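Agnes Lennox
4 May 2024

1/ A thread on answering comments on a company page. I spent April sorting out the replies at Forkent, who sell kitchen fittings and had let things slide. Most of it would apply to any small firm.

2/ Start by reading the old comments before you write any new posts. Forkent had around 200 with no answer. The same few questions came up again and again: delivery, spare hinges, opening hours at the Menzies Road shop.

3/ Sort them by what the person wants. We used four piles: question, complaint, thanks, and everything else. Tags and colours can come later if you still want them. 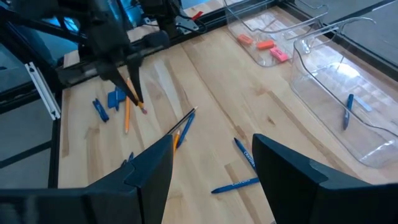 4/ Draft your standard replies on paper and read them aloud. You hear the stiff bits straight away. Mine go down in pencil, a plain yellow one with a pink eraser on the end like the one in the picture, and a fair amount gets rubbed out before anything is typed up. "We apologise for any inconvenience caused" was the first to go.

5/ We ended up with 12 standard replies. Ross MacLeish on the Forkent sales desk had wanted 19, but several of his were the same answer with a different greeting.

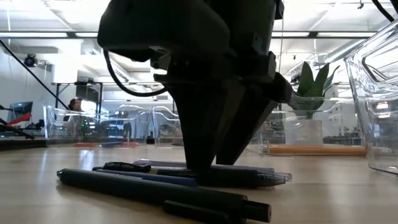
6/ Decide who answers. One named person each day, and one to cover when they are off. Before this, three people had the password and each thought another was dealing with it.

7/ Set hours and put them on the page. Forkent now says replies are sent between 9 and 5. Complaints about slow answers dropped once people knew when to expect one.

8/ Complaints get a public reply first, short and polite, then a private message. Don't ask for an order number in the open comments. Customers will post it, along with their address.
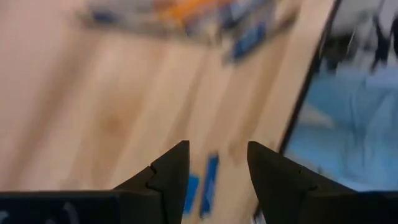 9/ If the complaint is fair, say so in the first line. Ross was nervous about this and wanted to check each one with the manager. We agreed he could say sorry and offer a replacement part on his own. Refunds still go upstairs.

10/ On tools: we tried Grovard for a fortnight and then Dimance. Both put every comment in one list. Dimance was easier to hand over at the end of a shift, so Forkent kept that. If you only have one page, the ordinary inbox will probably do.
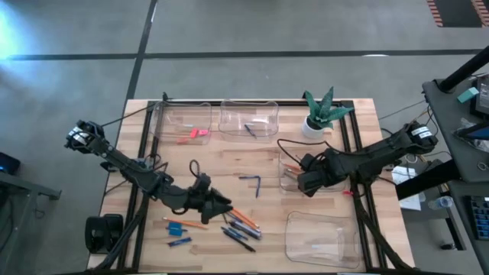 11/ Keep a note of questions the standard replies don't cover. When the same one turns up three times, write a new reply and put the answer on the website too – the spare hinge page came about that way.

12/ At the end of April there were 11 comments still waiting, mostly old ones where the product is no longer sold. Ross is working through those now. I'll post the wording of the complaint replies next week.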